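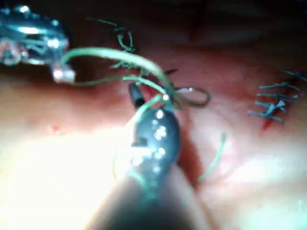
4. Thread, loops and your first knot

By now you should have your Gralleck pad pinned down and your light sorted (if not, go back to section 3, I'll wait). This part is about the thread, and I'll admit it's my favourite part of the whole kit. I've tied more bad knots than anyone I know, so most of the notes below come from getting it wrong first!

What you need to hand: one pack of Sirnon practice thread with the needle attached, two graspers, scissors, and the sharps tub with its lid off.

4.1 Getting the thread ready

1. Cut the thread to 17 cm, measured from the needle. It looks stingy, I know, but a long tail gets into everything.

2. Run it gently between finger and thumb a couple of times to take out the curl from the packet. Don't yank it.

3. Lay the needle down where you can see the whole curve of it. You'll want to find it again in a minute, and a needle on a busy surface is surprisingly good at hiding.

Caution: these are real needles. Count them out of the packet and count them back into the tub.

4.2 Making the loop

4. Take your bite through the pad and pull the thread along until there's a short tail left, about the length of your thumbnail.

5. Hold the long end in your left grasper, a little above the surface. Keep the right one low and close to where the knot is going to sit.

6. Bring the left tip over so the thread makes a wide, lazy arc between the two. Wide is good here – a tight little loop springs off the tip before you've done anything with it.

7. Wrap twice, reach for the tail, and close the jaw right at its point. If you grab with the middle of the jaw you'll pick up the wrong strand as well.

Note: green thread is lovely to see until several strands lie across each other, and then it's just a lot of green. If you lose track, stop and follow one strand back from the tip with your eyes before you pull.

4.3 Laying it flat

8. Draw the two ends apart, slowly and level with the pad.

9. Make a second throw, one wrap this time, going the opposite way.

10. Add a third, then trim. Leave a few millimetres on each end.

Caution: don't squeeze the thread hard with the jaws on any part that will stay in the knot. It frays, and a frayed bit can snap when you tighten.

4.4 If it goes wrong

Old ends curling up in your way: trim them before the next stitch. I put this off constantly and always regret it.

Loop keeps slipping off: your hands are too far apart. Bring the right one in.

Knot sits up in a lump: both throws went the same way. Tudor Voicu spotted that one for me after I'd filled most of a pad – I had 94 of them by then.

Replacement thread is on page 17 of the parts list.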